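Door handling on the Steldale line: where we are

The trial of automated door handling at the Steldale site has moved from planning into simulation, and the first working cell is due on the floor in January. Jiahui Guo's controls group has been running the handling sequence in software since the layout was agreed. This note sets out what the cell will do, what it will leave alone, and how shifts on the fitting bay will change.

At present each panel door is lifted out of the rack, offered up to its test jamb, swung through its full travel and returned by hand. Two people share the task and swap with the sanding bench every 40 minutes. Most of the strain reports from the bay relate to the swing check, which means repeated pushing at arm's length with the wrist bent back. That check is the part being automated first. Lifting stays with the existing vacuum hoist.

The arm will carry a two-finger parallel gripper, supplied by Levchenko. It can push with closed fingers or take hold of the leading edge, and the group has been comparing the two. Pushing is quicker, but the contact point slides across the face as the door turns, which is a concern on moulded panels. Gripping the edge holds position better and needs a more accurate approach.

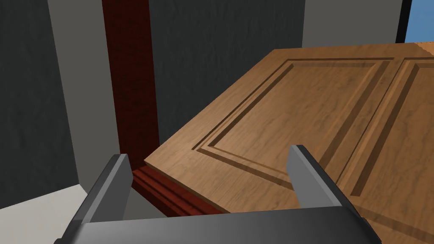 Of the 1153 simulated approaches logged so far, 1070 finished within the force limit. Most of the remainder went over it near the end of the swing, where the arm was still following a path set for a slightly narrower door. The Avier planning software now reads the door width from the job ticket before each cycle. Runs with the corrected path are in progress, and results will go on the bay noticeboard.

Staffing on the bay stays at two per shift. One person will load the hoist and start cycles. The other will inspect hinges and finish, and will decide on any door the cell rejects. The arm does not pass a door on its own authority – a signature is still required on every ticket. Training takes about 70 minutes per person and covers stopping, restarting and clearing a stuck door.

The point raised most often by the evening shift was cycle rate. The cell will run at the current manual rate for its first month, and any change after that goes through the usual consultation. Ista will fit the guarding and light curtain before the arm is powered, so the aisle beside rack two will be closed on the Monday of that week. Please use the north door for trolleys.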